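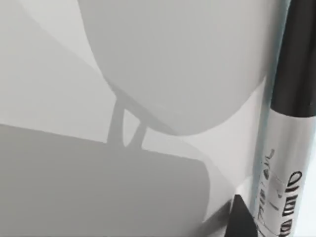
*A finger of the gripper beside the labeled cylinder, Mornenura cell, rendered view.*

Dec 24, 2022

The present entry records how the Mornenura cell is configured and the manner in which it is kept in working order. Mornenura is a simulated cell: one arm, one two-jaw gripper, and a white table on which household objects are set out for pick-and-place trials. It has been in my care since July. The earlier notes on the Stuvbridge cell remain available on this site, but several of the settings given there no longer apply and should not be copied across.

## Base and table

The arm model is the Crabtree, used without changes to its link lengths. Its base is fixed to the world, and the table is fixed separately. In the Stuvbridge cell the table was a child of the arm base, and any correction to the base therefore moved the table and everything standing on it. A good deal of time was lost to this arrangement before it was abandoned.

Table height is entered in one file only. All objects take their starting height from that value plus a clearance of 2 mm, and are then allowed to settle before the arm receives its first command. With no clearance, objects with flat undersides were pushed upward at the first step and came to rest out of position. With a larger clearance, the lighter ones bounced.

## Gripper

The gripper requires more attention than the remainder of the cell. The jaws are dark and narrow toward the tip, and the collision shape must follow that taper closely. The model as supplied enclosed each jaw in a plain box. A box is adequate for large objects, but it prevents the tips from passing beside a thin object lying flat on the table, as the invisible corner meets the table or the object first. Each jaw now carries a collision shape built from 9 convex pieces. This slows the simulation slightly, and the cost has been accepted.

Friction is set on the inner faces of the jaws alone. The outer faces keep the default value, so that a jaw which brushes a neighboring object does not drag it along.

Closing force is limited in the controller and again in the joint definition. The two limits must agree. When they differ, the controller continues to ask for a force the joint will not supply, and the jaws shiver against whatever they are holding. Any person who sees a trembling gripper in this cell should compare those two numbers before changing anything else.

## Objects and layout

The objects come from the Funano set, with certain items substituted. Each has a visual mesh and a simpler collision mesh, and the two are checked against one another when an object is admitted to the cell. The usual faults are an origin placed far from the body of the object and a scale given in the wrong unit.

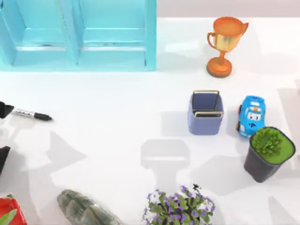
Pens and other slender items are placed lying down and given a small amount of rolling resistance. Without it they drift across the table during the settling period, very slowly, and the grasp target computed at the start is wrong by the time the arm arrives. Plants are treated as single rigid bodies. Their leaves take no part in contact, and a simple hull around the pot and lower foliage has proved sufficient. Open containers cannot be handled in this way, as a hull closes the opening. Baskets and cabinets are accordingly assembled from separate walls, and a test cube is dropped into each compartment to confirm that it enters.

Layouts are generated from a seed. The reference layout is seed 513 and is not to be edited. If an object in it is found to be faulty, the object is corrected and the seed is left alone.

## Lights and views

Shadows are left on during trials. They add to rendering time, but they are of real use in judging the height of the jaws over the table, and a floating object is noticed at once by its shadow. The close view near the gripper has a short near-clipping distance, as the default value removed part of the jaws whenever they closed.

## Regular upkeep

The cell is checked after every update to the simulator and before any long series of trials. The procedure is as follows:

1. Load the reference layout and let it settle with the arm parked.
2. Compare resting positions with the stored list.
3. Open and close the gripper on nothing, and read the joint positions at both ends.
4. Run the 31 stored grasps in order, with rendering off.
5. Repeat any failed grasp with rendering on, and save the log.

A failure at step 2 ends the check. Grasp results obtained on a layout that has moved are of no value and are discarded.

One matter remains open. The wrist joint reports a small offset on the first command following a reset, and the offset clears on the second. A dummy command is issued at startup for the present. The cause is believed to lie in the order in which the joint states are restored, and a further entry will be posted when this has been confirmed.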